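Zolik Prayer Journal, Wide Margin Edition

I've kept a prayer journal on and off since college, mostly off, and the ones I gave up on all had the same trouble. They told me what to write! I'd miss a dated page, feel guilty, and shove the thing in a drawer. So when we started making our own at Terkura, I asked for blank dates, wide margins and very little bossing around.

You get 53 weekly spreads (one for each week, plus a spare for the week you need to start over). The left page has a short Psalm reading at the top and the rest is lined. The right page is split in 2, with requests on one side and answers on the other. I love going back to fill in that second column months later - sometimes I'd forgotten I even asked.

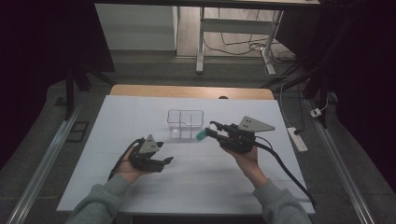
White paper over the tabletop, fold creases and all.

The paper is 100 gsm, so my gel pens don't show through, though a really juicy highlighter will ghost a little. It lies flat once you've bent the spine back a few times. The cover is the Wendt cloth we use on our hymn notebooks, in oatmeal or dark green, and there's a ribbon and a back pocket for bulletins and those little cards people hand you after church.
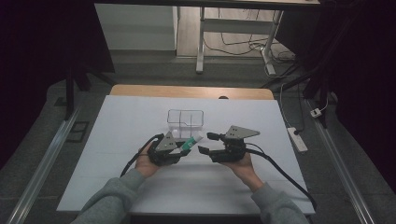

Something green and white, held over the white tabletop.

We printed 900 of this edition and I don't expect another run before June. If your small group wants a stack, put the group name in the order notes and we'll pack them together. Orders go out from our Gustden shop, and anything in before noon usually leaves the same day.

Size: fits a regular Bible cover pocket
Binding: sewn
Dates: blank, start any time
Refills: none, sorry - it's a bound book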